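Reading the new Grostasari paper on table clearing. The claim: train on 900 demos, get the same success rate as a rival method trained on over 1,000. Fine. But look at how they score it.

Each task gets 3 tries and the best one counts. Call that what you like, I wouldn't call it a success rate.

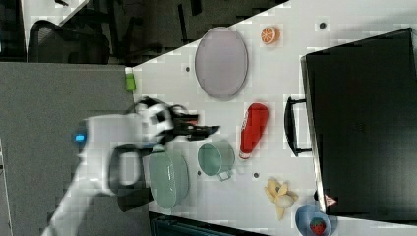

A reply from Kinholm: best of three is normal for this benchmark, and the Vesuvton baseline was scored the same way.

OK, then both numbers are too high. Give me 400 single tries, mugs on their sides included, and I'll read it again.

Print this | E-mail this

Recent posts
Vesuvton baseline, rerun
Grasp scores and what they leave out
Notes from February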